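Prullau Stair Parts Catalogue: Data Card

Maintained by Trestton Joinery Supplies, product information desk
Contact: Lụa Ninh, catalogue editor

Summary

The Prullau catalogue is a structured list of the spindles, newel posts, handrails, baserails and fittings stocked by Trestton at its Vurnevport branch. It is issued to fitters, merchants and website developers who need product details in a form that can be searched, sorted and loaded into their own ordering systems. The present release holds 1000 records. 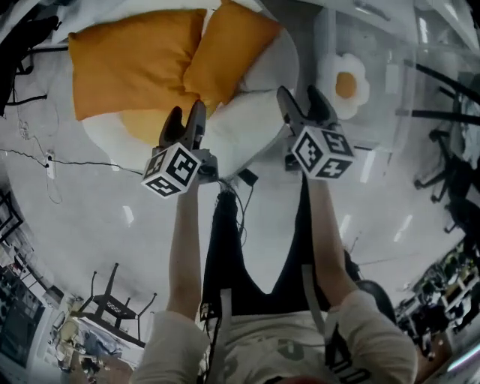
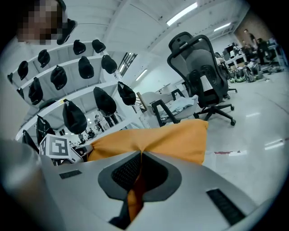 Contents of the release

The release consists of 2 files. The first, parts.csv, contains one row for each stock item. The second, finishes.csv, lists the finish codes used in the first file, with the full name of each finish and the timbers to which it can be applied.

Fields in parts.csv

item_code: The Trestton stock number. Codes are never reused after an item is withdrawn.
family: Spindle, newel, handrail, baserail, cap or fitting.
profile: The name of the pattern, for instance square, stop chamfered, turned or fluted.
material: Oak, ash, pine, hemlock, primed softwood, steel or glass.
length_mm: Overall length as supplied, before trimming.
section_mm: Width of the square section. For turned items, the width is taken at the square block and the turned part is ignored.
finish_code: Refers to finishes.csv. Left blank where the item is supplied untreated.
pack_size: Number of pieces in a pack. Fittings sold singly carry the value 1.
range: Standard, Lâm or made to order.
status: Current, withdrawn or awaiting stock.

The Lâm range

Items marked Lâm belong to the slim-section range, in which handrail and baserail are grooved to take a narrower spindle. They should not be combined with standard rails. The groove widths differ, and the infill strips supplied with one range will not sit flush in the other. Developers who build a product selector from this file are asked to filter on the range field before offering matching parts.

How the records were compiled

Dimensions were taken from the workshop drawings and checked against stock at the Vurnevport branch. Where a drawing and a measured piece differed by more than 2 mm, the measured figure was entered and the drawing was returned to the workshop for correction. Timber moves with the seasons, and the values should be read as nominal.

Profile names follow the trade counter's usage. Older invoices may show other names for the same pattern, and 90 of these have been recorded in the notes column at the end of each row. Customers matching a spindle in an existing staircase are advised to search the notes as well as the profile field.

Known limitations

Prices and delivery times are not included. Both change more often than the catalogue is issued and should be obtained from the branch.

Made-to-order items appear as a single row for each profile, with length_mm left blank. The minimum order for these is 20 pieces.

Glass panels are listed by nominal size only. Raked panels must be quoted from a site survey, and no attempt should be made to work out their size from the figures in this file.

The catalogue does not certify that any combination of parts meets building regulations. Spacing, handrail height and fixing remain the responsibility of the designer or installer.

Use and redistribution

The files may be copied and used in quotations, drawings and trade websites, provided that Trestton is named as the source and the item codes are left unchanged. They may not be resold as a separate product.

Updates and corrections

A revised release is issued each June. Withdrawn items remain in the file with their status changed, so that earlier orders can still be traced. Corrections should be sent to Lụa Ninh at the product information desk, quoting the item code, the field concerned and the value believed to be correct.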